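Work and Automation, Unit 6
Handout: The folding and packing hall at Gisatex
Please read before the seminar and bring it with you.

1. The workplace

Gisatex makes bed linen and towels for hotels. In the packing hall in Handau there are 60 people in 2 shifts. Until last April, all of them worked by hand: take the folded piece from the cart, check the edges, put it in the bag, close the bag, put it in the carton. A trained packer handled 200 pieces in an hour. New workers needed several weeks before they came to this number, and during these weeks their bonus was lower.

The company then bought a packing cell from Flindora. The cell takes over the lifting and placing of the folded pieces. Checking stays with people, and so does everything that concerns damaged fabric.

2. What the job was, and what it is now

When we speak about automation, we often ask how many jobs disappear. In this unit I would like you to ask first which tasks move, and to whom. At Gisatex the task "lift and place" moved to the machine. But new tasks came: preparing the cell in the morning, deciding what to do after a stop, and teaching the gripper a new product when an order changes. The last one was not foreseen in any job description.

The teaching is done first in a simulation on a computer at the end of the hall. The operator sees the work surface from the side of the gripper and sets how wide the fingers should open and where they should go down. Only afterwards the program is sent to the real cell. 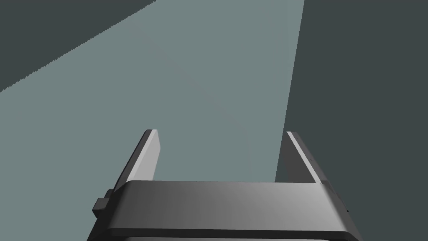

Fig. 1. Simulation view from behind the gripper, fingers apart, with nothing between them.

For a person who has packed towels for many years, such a view is unfamiliar. She knows with her hands how thick a towel is and how it slips. On the screen there is no weight and no softness. Several packers said in the interviews that they felt like beginners again - and some of them were the most experienced people in the hall.

3. Training and pay

Training for the cell took 40 hours per person. It was offered to everybody, but it took place after the early shift, so workers with small children could seldom attend. The first group of operators was therefore younger than the rest of the hall. The works council raised this point, and the second course was moved to working time.

The piece bonus was also a problem. If the machine sets the speed, whose pieces are counted? For some months the old bonus was simply continued. Now there is a fixed supplement for operators, while the hand packers keep the piece bonus. Both groups work next to each other, and both find the other one better paid.

4. Comparison case: Kamolrat

Kamolrat, a smaller laundry, uses the same type of cell, but every packer changes between hand work and the cell within one shift. Stops take longer to repair there. On the other hand, the knowledge about the products is not separated from the knowledge about the machine.

Questions for the seminar

- Which skills of the packers are still needed in the cell, and which of them can be seen by a manager?
- Should the teaching of new products be paid as a separate task?
- Would the Kamolrat model work in Handau with its 2 shifts?

Please write half a page on one of the questions. Key words are enough for the other two.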